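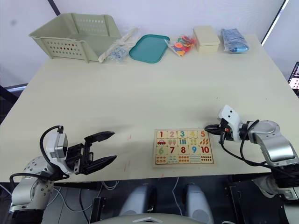 Questions we get about collecting examples at Kevberg

I look after the example gathering for the Lirine project, and I answer the same emails most weeks, so I've put my replies on one page. Last tidied up on September 30, 2022. If yours is missing, write to the Kevberg address and I'll add it.

What are you collecting, exactly?

Short runs of a two-armed robot doing tabletop jobs while a person steers it. Each run is saved with the camera views, the arm positions and a sentence saying what the job was. The learning system (ours is called Erell) then gets lots of these and tries to work out which movements go with which view and which sentence. We're aiming for 3000 good runs in the first batch.

Why children's puzzles?

I love this question! A number puzzle gives you a lot for very little money. The one we use most has twenty wooden pieces in a frame, numerals from 1 to 10 with a row of counting pictures under each set, so the 1 has a single red car below it and the 4 has four little yellow shapes. Every piece has one right place, and anyone checking a run can tell at a glance whether it ended up there. Pieces are thin and fiddly to lift, too, and that's the bit Erell needs most practice at.

Do you always start with the puzzle finished?

No. Some jobs start with every piece in the frame and the instruction is to take one out, say "lift out the yellow 4". Others start with a piece or two on the table. I like to record the taking-out jobs first on a new shift, as new operators find them easier to plan. Then we swap over.

What's all the other stuff at the back of the table?

Other jobs, mostly, and a bit of clutter on purpose. We keep a row of things behind the puzzle: a pale green basket, a shallow teal tray, a little cream box with a lid, and clear bags of craft bits and coloured shapes. If Erell only ever saw a puzzle alone on a bare table, it would get into a right muddle the first time somebody left a bag next to it. We change the order of the row every 8 runs and write the new order in the log.

Isn't see-through plastic a nightmare?

Yes – and that's why the bags stay. They catch the light, they crumple into a new shape whenever they're touched, and depth readings go funny around them. We record them anyway. The cream box is nearly as awkward, by the way, being so close to the colour of the tabletop.

Do both arms have to move?

Only if the job calls for it. For a single piece we'll often use one gripper and let the other wait to the side. Please don't wave the spare arm about to make the run look busier, though. Erell will happily learn the waving.

Does it matter whether the grippers start open or closed?

Not to us, and a mix is better. One wide open and one shut is a perfectly good start. What I do ask is that neither is touching anything when you press record.

What happens to runs that go wrong?

Depends how wrong. If a piece slips and the operator picks it up again, we keep the run and tag it "recovered" – those are gold. If a piece goes on the floor or a camera drops out, the run gets binned. Long pauses where someone was thinking also get binned, sorry.

Should I clean the table between runs?

Crumbs and dust, yes please. Old scuffs, no. There are a few small red marks near the front edge and I've stopped scrubbing at them, seeing as real tables have marks on them as well.

How long is a shift?

4 hours at most, with a proper break in the middle. Steering gets sloppy when you're tired and it shows in the recordings long before you notice it yourself.

Can we use your runs?

The Zabala set, our trial collection from June, can be shared on request. The Lirine one is still being checked, so ask again once the batch is complete.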